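Donor software for a small nonprofit: Hidix or Pichon?

ellon_dev: We have 2,206 donors and Hidix wants $497 a month. Worth it? 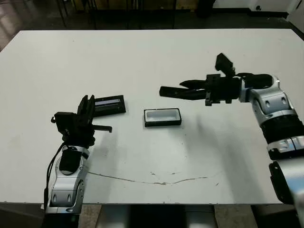
White tabletop with a thin line across it

mapleroad: No. Pichon does the same thing and imports gifts cleanly.

gridley5: Disagree. Pichon lost three of our recurring pledges in June.
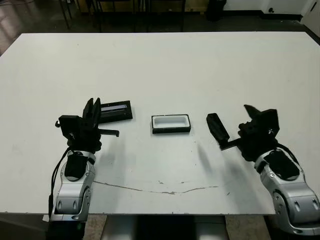

Support fixed them, but it took 5 days and we had to call each donor.

mapleroad: Never happened to us at Anddale. Did you map the fields first?

gridley5: Yes, twice.

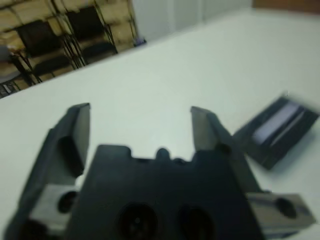

Similar threads

Year-end letters: print or email?

Contact us | Back to top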